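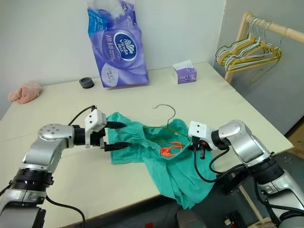
Can a machine do the laundry yet?
Student project report, Tritdale workshop group
20 October 2022

We started in September with a question from the four of us who share a house: which chore would you hand over first? Clothes won by miles. Washing is already done by a machine, and so is drying if you can afford it, but everything after that is still done by hand. So our project looked at one small job, getting a garment on or off a wire hanger with two robot arms, and asked how close it is to being useful at home or in a shop stockroom.

We love this task because it sounds so easy! A child can do it half asleep. For two grippers it is a proper puzzle. Cloth never lies the same way twice, the hanger bends, and both hands have to agree on how hard to pull. If one side lets go early, the whole thing slides off the table and you begin again.

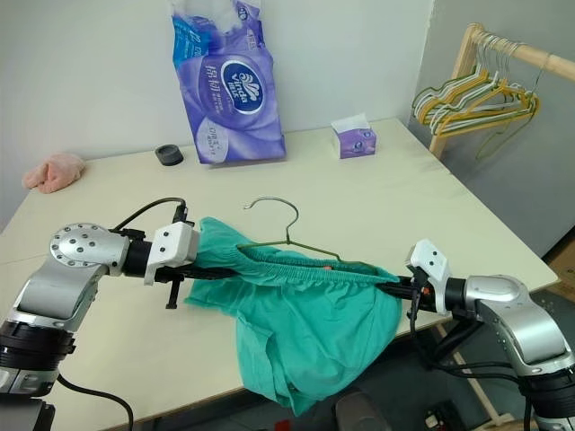

Waistbands deserve a section of their own. Elastic pulls back, so the arms have to keep the opening stretched while the hanger sits inside it, and the wire shoulders love to snag on the gathers. We spent more evenings on this than on the rest of the report put together - and enjoyed nearly all of them.

Our log from the Jimovside bench has 821 tries in it, and roughly 200 went from start to finish with no help from us. That may sound low. To us it was thrilling, as our first week had none at all.

Would we trust it with a real wardrobe? Not yet. A stockroom with one kind of hanger and one kind of shirt looks much nearer than a family bedroom. Next term we want to try thicker cloth and a second rail at Trernside.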